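Product Review: Kanton Wall Storage Panel, Standard Size

The Kanton panel is sold by Vainio as a general storage surface for workshops, classrooms and shared offices. Our department bought 12 of them in February to replace a set of drawer cabinets that had become hard to keep in order. This review covers installation, daily use and value.

Each panel ships flat with wall spacers, screws and a printed template. Mounting took two staff members roughly 40 minutes per panel on masonry walls. The template is accurate, though the screws supplied are too short for thick plaster and had to be replaced from our own stock. Buyers with older buildings should plan for this. 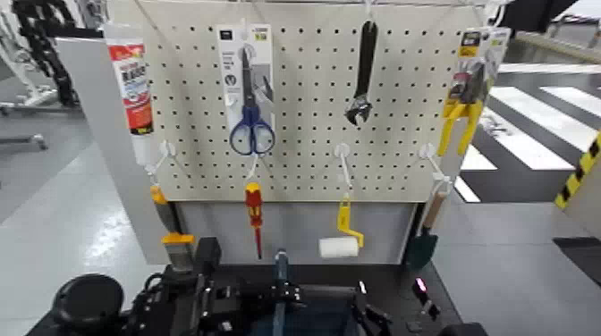

The stated load limit is 200 pounds per panel when all spacers are used. We did not approach that figure. Under ordinary loads the surface stayed flat, and the spacers did not loosen during the review period. Hooks are sold separately in packs of 47, an odd number that makes it difficult to order evenly for several rooms. They seat firmly but require two hands to remove.

Two competing products were considered. The Jerker system costs less and uses a simpler bracket, but its panels are narrower and leave a visible gap when placed side by side. The Droltumar range is sturdier and is offered in more finishes. Its delivery time was longer than our schedule allowed.

Cleaning is simple with a damp cloth. Dust collects behind the panel along the lower spacers and can be reached only with a narrow brush.

The Kanton panel is recommended for rooms where several people share equipment. Departments should order longer screws at the same time and confirm the wall type before work begins.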